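How to Run the Two-Arm Block Demo on Open Day

Applies to the Kilano demo table. Revised Dec 6, 2024, by Apinya Hemmin.

Before visitors arrive

1. Power on both arms and wait for the status rings on the bases to turn green.
2. Clear the table of everything except the foam cubes. Spread them in small groups within reach of the arms.
3. Set arm speed to 70 percent in the Hitel panel. Keep the lower half of the table open. 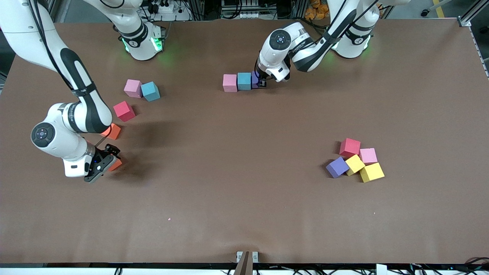 Groups of 5 visitors or fewer work best. Have them stand behind the near rail, and keep one hand by the stop button while either arm is enabled.

Running a cycle

4. Load the program "Sadden" and press Start. Each arm picks from its own side.
5. Check each grip before the lift. The fingers should meet opposite sides of the block. If a block is skewed, pause, open the gripper and place it again by hand.
6. Switch the visitor monitor to the wrist camera once the first block is held. Most questions come at this point, so allow 3 minutes.

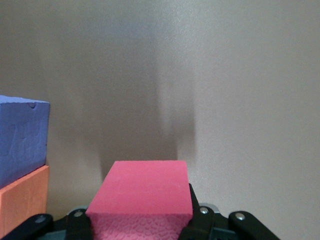
Wrist camera view: pink block held between the fingers, blue over orange at left.

Stacking faults

If a stack leans, lower the release height by 3 mm and rerun. If a block sticks to a finger, raise the open delay to 200 ms. Report other faults to Bastien Tessier with the cycle log attached.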